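Clearance practice in robotic panel handling

Clearance practice is the loose family of shop rules that govern how close a robot gripper may come to a part, a fixture, or a framework before it closes, and what people should check before they let it do so. It grew up in small assembly shops and training workshops, where one arm may serve several jobs in a week and the setup changes far more often than it would on a big production line. The best-known written version is the Lendusport sheet, put together by Umesh Mittal and Pramila Shakya and since borrowed, with a good deal of friendly rewording, by workshops that never had anything to do with Lendusport at all.

Background

The earliest version was a page of notes pinned up at Stustunstead, a training workshop where learners practiced on molded plastic panels held in aluminum framing. Mittal went back through 1592 logged approaches and found that 52 had ended in a touch nobody had planned. Most of these were gentle, a finger brushing a raised tab or the side of a slot, but they wore on the parts and (he felt this mattered more) they made the learners nervous. Shakya rewrote the notes in plain words and added the sections on fasteners and stop buttons. The sheet now has 34 numbered rules, a few of which overlap, and the authors have never quite gotten around to merging them.

Approach to the part

The central rule asks for a slow final approach. The arm travels at its normal pace to a standoff point, pauses, and then moves in at a reduced speed chosen for that particular job. Fingers should be lined up with the feature before the pause, so that the last stretch is as close to a straight line as the arm can manage. Panels with recesses, tabs, and narrow openings get extra care, as a finger that clears one feature may easily catch the next. The sheet also reminds readers, kindly but more than once, to think about the whole gripper. Brackets and screw heads stick out too, and a wide finger pad can reach the framing while everybody is watching the tip.
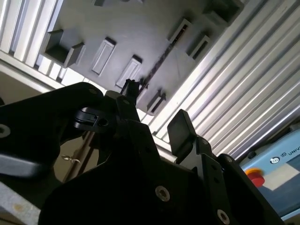 Fasteners and stop buttons

Screws on the gripper are checked by hand at the start of each session, with the arm powered down and locked out under the shop's own procedure. Any screw that turns is noted, and the finger positions are taught again if the part it holds has shifted. The emergency stop must be within easy reach of whoever is running the arm, clear of coats, cables, and coffee cups, and everyone in the work area should know where it is. A stop button does not replace the risk assessment for the cell, a point Shakya put in capitals in the second edition.

Variations

The Miettinen version drops the pause for soft parts and adds a page on lighting. Skistari, which mostly teaches evening classes, keeps the full sheet and asks learners to read it aloud in pairs before their first run.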